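About Us - Kidano

Our work
Our team
Open days
Contact

Can a machine clear your table yet?

Kidano is a small company that tests robot arms on the chores people would most like to give away. We put plates back where they belong, sort things into crates, pick up small objects and move them to the next place. Manufacturers and shop owners come to us with one question, which is if the machine can do the job today. Most of the time our answer is "a part of it."

The company was started by Wilson Echeverri and Heriberto Muñoz, who met in the packing hall of Trnka. Wilson repaired conveyors there and Heriberto planned the shifts. Both had seen expensive machines stand still after a visitor from sales went home, and they wanted to give buyers an opinion from somebody who does not sell the arm. We are now 5 people, and we still do not sell arms.

How we test

Every chore begins in simulation. We build a table, put ordinary things on it and let the arm try. A trial costs us almost nothing there, and a dropped mug is only a line in the log. When a chore goes well many times we repeat it with real objects in our workshop, and here the results are usually lower. We report both numbers to the client, side by side.

Our mixed table is the test we are asked for most. Kitchen things and shop-floor things share one surface, so the arm has to deal with a flat plate, a deep crate and a soft fruit without a change of tool.
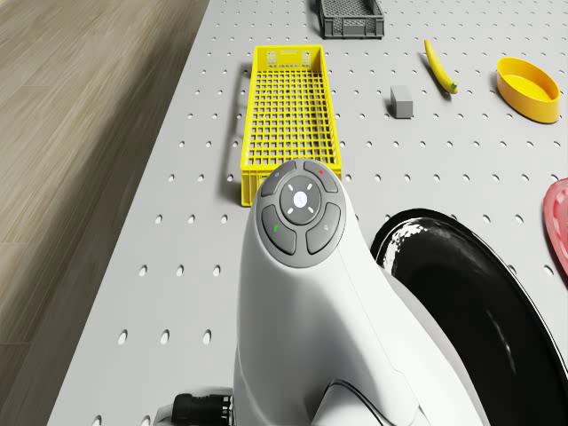
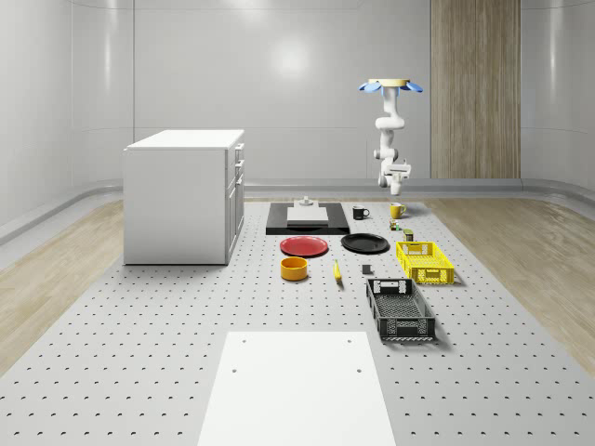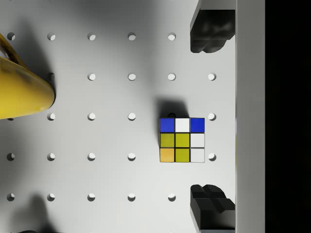 The mixed table in simulation, three views. The last one is from above, with the cube near the gripper.

What we have found so far

In our last round we ran 1,944 trials on 16 chores. Picking up a small cube is close to solved, and 83 percent of these trials ended with the cube in the right place. Plates are harder. They lie low, the rim is thin, and the fingers need to come in at a good angle. Crates are easy to hold by the handles but difficult to carry when there is something inside. For a full kitchen cleanup, from dirty table to empty sink, we would not recommend any machine we have tested - not for a family, and not for a canteen.

On the shop floor the picture is better. Utitz asked us in August to study one sorting station, and we advised them to automate the first half and leave the second half to the operators. For Lident we advised to wait one more year. They thanked us for it and came back with another question.

Working with us

We accept chores from companies of every size, also from schools and care homes. Describe the task in your own words and send us a list of the objects. Wilson answers the technical letters and Heriberto makes the schedule. A first opinion is free of charge. A full report includes the logs of all the trials, also the bad ones.

Visitors are welcome on open days, please write before you come.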